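Our robotics club has had the Kakakhel hand pair since November, and I said I would write something for the other clubs who share the kit pool at Wesar. This covers the two hands, the wrist cameras that come with them and the Veseck software. I have not reviewed the arms, which we had already.

**Short version:** good hands for cloth, poor manual, wrist cameras that need more thought than they got. Worth borrowing before you buy.

## What we used it for

The club's project this year is laundry. The students wanted a task that everyone understands and that a robot finds difficult, and picking clothes out of a basket and putting them somewhere else fits that well. We practise in the mock flat at Brorkport, which has a bathroom corner, a washing machine and carpet all the way through. The students work in pairs, one driving and one watching the floor.

The fingers have dark upper sections, silver brackets at the middle joint and black rubber tips. The tips are the best part of the whole kit. Our old gripper had hard plastic jaws and dropped thin cloth more often than it held it. With the rubber pads the students can pinch a single layer of knit if they come down on it slowly.

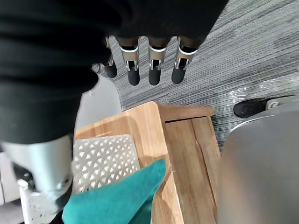
## Setting up

Allow a full afternoon. The manual is 25 pages and the wiring section is split between the start and the end, with nothing to tell you so. Waqas Khattak, who runs the Sunday group, rewrote it as a single sheet and I would ask him for a copy before opening the box.

Calibration is done through Veseck. You open and close each hand, the software records the limits, and you save the result. It forgot our settings twice after an update, so keep a copy somewhere else. The finger speed goes up to 400 on their scale (no units given). We keep it at 205 for beginners and have seen no reason to go higher with fabric.

The mounting screws are ordinary ones and the students can change a hand over without help from me.

## Picking up cloth

Thicker fabric is easy. We have a teal cloth that everybody learns on, and the fingers close round it and bunch it up nicely. The black knit is harder. It drapes over everything, including the hand that is meant to be holding it, and the driver loses sight of the fingers. Against a plain background you can still judge the outline, but on our striped grey carpet the newer drivers tend to stop and ask the floor partner what is going on.

Working with both hands at once takes practice. Each one has its own control and there is no way in the software to link them, so a student has to manage a cloth in the left and a cloth in the right as two separate jobs. Our older students got used to it in a few weeks. The younger ones mostly still park one hand and work with the other.

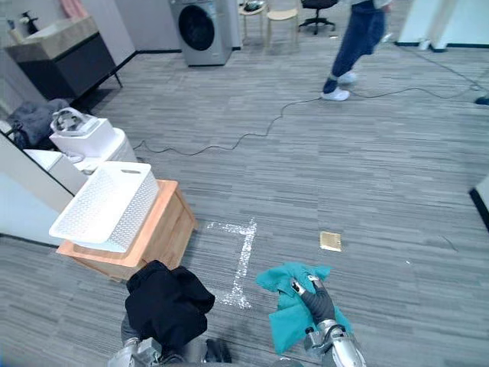
Carpet is harder on the hands than a bench. Fluff gets into the finger joints and has to be brushed out at the end of each session. A dry paintbrush does it. The manual says nothing on cleaning, and I would like to see a cover for the brackets offered as an extra.

Grip strength is fine for clothes and light plastic. We did not try anything heavy and the kit is not sold for that.

## The wrist cameras

This is where I would take marks off. Each hand has a small camera at the wrist, and when the hand is over an open basket or crate the view is useful. The focus is fixed, though, and anything very close turns into a dark smear. With cloth work that happens a lot. You get a few pale rounded shapes, no edges, and no real idea of which way the fingers are pointing.

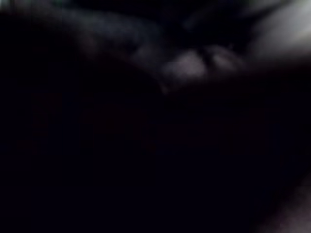 Our rule now is that a driver who cannot read the wrist view stops, backs off slowly and uses the overhead view until things are clear again. It costs time in a timed run. A small light next to the lens would probably help, and one of the students is designing a bracket for one.

The recordings are saved without any labels, so somebody has to sort them afterwards. We have some 4000 clips from the year and most of the sorting is still to do. If your club plans to train anything from its recordings, agree on a naming system in the first week.

## Would I recommend it?

For a club doing fabric or household tasks, yes, as long as you have a second camera placed higher up. For a club doing blocks and bins, a simple two-jaw gripper will do the job and is far easier to drive.

Good points:

- rubber fingertips
- easy to mount and swap
- finger speed can be turned well down for beginners

Bad points:

- wrist cameras useless at close range
- manual
- Veseck losing its settings after updates
- fluff in the joints

We are keeping ours for another year. The spare fingertips are in the blue drawer at Wesar, and please sign for them.

Sunday, August 9, 2026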